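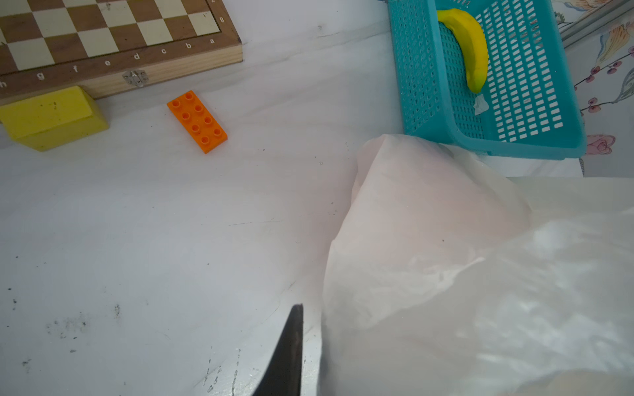
Chessboard and basket on the table.

September 3, 2018
By Ita Ní Chonaill

I spent most of March going in and out of the district court, and a few people have asked me to write down how it went. It was a small claim over a deposit. I had rented a storage unit from a firm called Bredell for 11 months, and when I gave it up they kept the whole deposit and sent me a bill for cleaning on top.

The first thing I did was write to them. I asked for an itemised list of what had been cleaned and what it had cost. They replied with one line saying the charge was in the terms. I read the terms twice. There was a clause on cleaning, and it said the charge had to be "reasonable and notified in advance". I had been notified of nothing.

I wrote again, quoted the clause and gave them 22 days to pay. The number doesn't matter much as long as you give a fair period and say clearly what you will do when it runs out. Keep a copy of the letter and proof of posting. I nearly threw mine away.

They let the date pass, so I filled in the claim form. The fee was small. The form wants the correct legal name of the company, and I got this wrong the first time. The name over the door was Bredell, but the company on the contract was Tenex, and the form came back to me in the post. That cost me two weeks. Check the bottom of your invoice before you write anything.
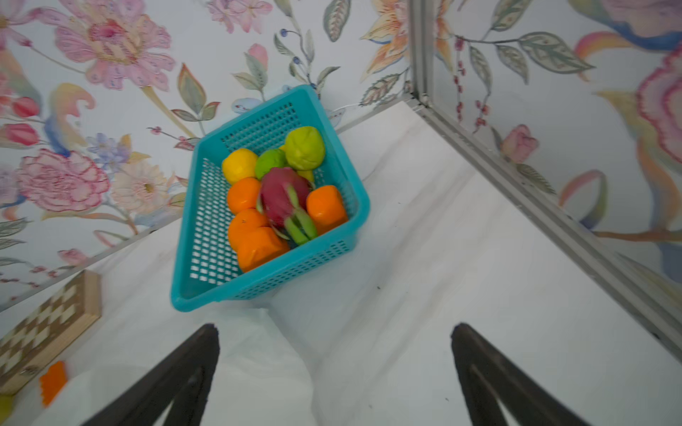

Do you need a solicitor for a small claim?
Most people manage without one, and if you do hire one you will usually have to pay them yourself even when you win.

I did pay for half an hour of advice. Cillian Ó Súilleabháin has an office over the chemist and he looked through my papers and told me to take out most of them. I had brought a folder with every email in it. He said the registrar would want the contract, the two letters, the bill and the photographs of the unit on the day I left, in date order, with page numbers. That was good advice and I followed it.

Tenex sent in a reply disputing the claim. They said the unit had been left in poor condition and attached a statement from a member of staff. The statement was dated before I had moved out. I marked the date in pencil and put it at the front of my pile. 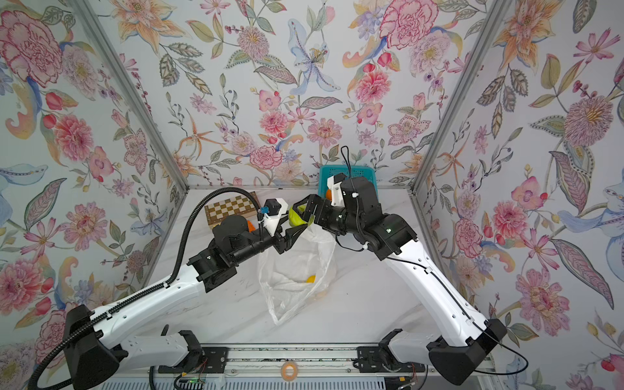
The registrar rang both sides to see if we could settle. They offered me half. I said no, as I thought the date on that statement was going to be hard for them to explain. I did think about it overnight though, and I can see why people take the half. You lose a morning's work for every hearing, and mine was put back once.

The hearing itself was short. There were other cases before mine, so I sat at the back and listened, and I would recommend that to anyone. When my turn came I was asked to say what had happened in my own words. The judge then asked the man from Tenex about the date. He said it was a typing error. She asked him when the cleaning had been done and he didn't know.

I was awarded the deposit, 188 euro, and the fee. The cleaning bill was struck out. The cheque took some weeks to come and I had to write one more letter to get it.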